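# Mundasbridge repair shop moves to reused boxes

30th May – The Skimon repair shop in Mundasbridge has stopped buying new cartons for the circuit boards it sends back to customers.

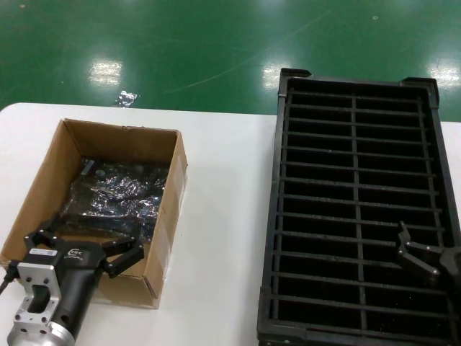 Boards now go out in cardboard boxes saved from incoming deliveries, each one in an anti-static bag. The shop began the change in April and has shipped 200 orders that way, according to manager Bukola Briggs.

"We were flattening good boxes every night and paying for new ones in the morning," Briggs said.

Boxes with crushed corners or wet spots still go to recycling. Anti-static bags are used again only within the shop – customers get a new one with every board.

Kayode Haruna, who runs the packing table, has asked nearby businesses for shallow boxes, which are in short supply. They can be dropped off at the Dijkstra Street entrance on weekdays until 4 p.m.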